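Welelen (cryptocurrency)

Welelen is a digital currency and payment network launched in January by the software firm Bensaid, which is based in Tustley. It is best known for its very short waiting times and for a lively community of small traders, many of whom had never used a cryptocurrency before.

Background

Bensaid began work on Welelen after closing an earlier project, a gift-card service called Prirkier. Much of the old code was kept, including the remarkably neat system for splitting a single payment between several sellers. The first public version ran on 80 computers, and the network grew to 123 within its opening month, a splendid start for a coin with no outside funding!

How it works

Each payment is checked by 2 separate groups of computers before it is added to the shared record. Both groups must agree. If they don't, the payment goes back to the sender's wallet and no fee is taken. Fees are fixed, and a wallet can hold up to 500 saved addresses, a feature that market stallholders have taken to with real delight.

Coins cannot be mined. New ones are released on a set timetable and shared among the people who keep the network running.

Virtual property

Owners can also use the coin to buy and rent rooms in Prirkier, whose name was brought back for a virtual world. Rooms range from grand halls to the humblest household spaces, and trading in them is wonderfully brisk.

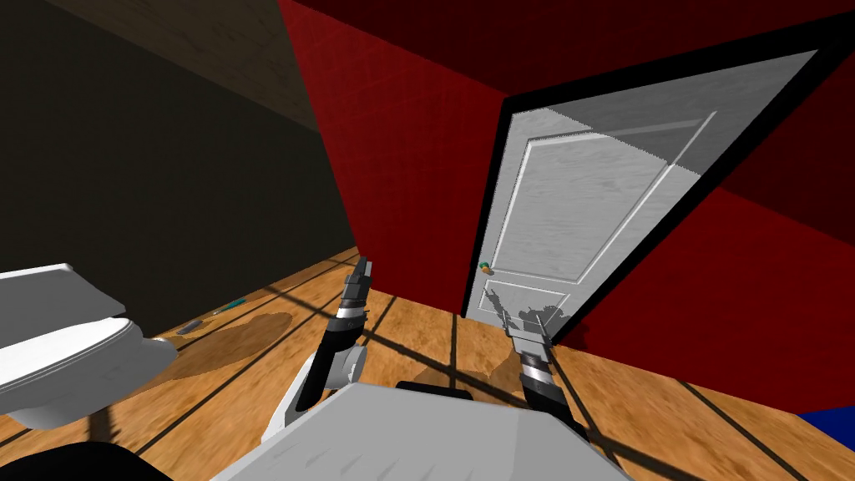
A computer-rendered bathroom with red walls and a white panelled door.

Deeds to rooms are stored in the same record as payments, so a sale and the change of ownership go through together. As of 21 November 2024, rooms could be exchanged only for Welelen.

See also
Digital wallet
Virtual economy
List of cryptocurrencies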